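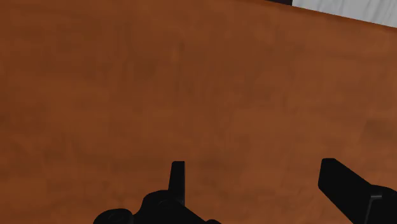

Ekaette Adebisi wrote to us in September that she had priced three grippers before she noticed that none of the quotes included the flange, the cable or the spare fingers, and could we please put the whole lot on one page. So the page has been redone, and everything you need to budget for a Stemanine two-finger gripper is now listed together.

Stemanine Two-Finger Parallel Gripper
Sold and supported by Beltovent

The Stemanine is an electric gripper for small robot arms doing bench work: picking, sorting, placing, light assembly. It runs from the arm's own tool connector on most models, so there is no air line to plan for and no compressor to buy. If your arm has no tool connector, order the external power kit further down.

What is in the box
Gripper body
One pair of standard flat fingers
Tool flange with screws
Cable, short
Printed mounting guide
Access to the simulation model (see below)

Prices
Gripper, complete as listed: $1,226
External power kit: $490
Spare finger set, flat or stepped, with carrying case and hex driver: $510 for a pack of six pairs

Prices are per unit and do not include shipping or sales tax. We hold a quote for 60 days. Schools and public labs can pay by purchase order. New business accounts pay the first order up front and can apply for terms after that.

Before you order
Please check the following with whoever runs the arm. Most of our returns come from one of these.

Flange pattern. Measure the bolt circle on your arm, or send us the arm's make and model. The standard flange fits most small arms, and adapter plates for the others are made to order. Allow an extra three weeks for a plate.

Payload. The weight of the gripper, the flange and any adapter plate comes off what your arm can lift. If you are already near the limit with the part alone, talk to us first. A bigger arm costs far more than a lighter finger.

Finger reach. Long parts and deep trays need room for the fingers and for the body behind them. Draw your tray walls into the model before you cut any metal.

Work surface. A flat table with a known height is enough for most jobs. Tell us the height if you want us to check the reach for you. We do not sell tables.

Controller version. Older controllers need an update before they will see the gripper. The update is free from us, but your arm's service agreement may say who is allowed to install it.

Trying it in simulation first
Every buyer gets the simulation model, and you can ask for it before buying. It covers the gripper body and both finger types. Use it to test approach angles, opening width and clearance around your fixtures. A good deal of planning can be done this way while the purchase request is still waiting for a signature.

The model is poor at slip and at soft parts. If you handle bags, foam or anything oily, send us samples and we will run them on a real unit. Sample testing is free for up to 2 part types. Beyond that we charge by the hour and tell you the cost beforehand.

Planning the rest of the budget
The gripper is one line in a longer list. A first bench cell normally needs money set aside for the arm and its controller, a stand or table mount, a risk assessment, fixtures or trays for the parts, and training for at least two people. Buyers tend to leave out fixtures, and they can cost as much as the gripper if they have to be machined. Printed fixtures are fine for trials.

Put spare fingers in the first order. They are the part that wears, and a separate order later means paying shipping again. On a single shift with plain plastic parts, one pair of flat fingers usually gets through the year. Castings and rough metal wear them much faster.

Lead time
Grippers in stock ship in five working days. Out of stock, allow six to eight weeks. The power kit comes from our Arkau warehouse and may arrive in a separate carton, so please don't report it missing until both tracking numbers show delivered.

Warranty and service
Two years on the body and motor. Fingers and cables are wear items and are not covered. Repairs are done at our Okeke workshop. We don't keep loan units for every customer, so if your line can't stop, budget for a second gripper.

Ordering
Send your arm model, controller version, part weight and shipping address to Ebuka Ojo in sales. Orders received before 2 p.m. are entered the same working day. Please quote the name on your account and say whether you want flat or stepped fingers, as we can't exchange opened finger packs.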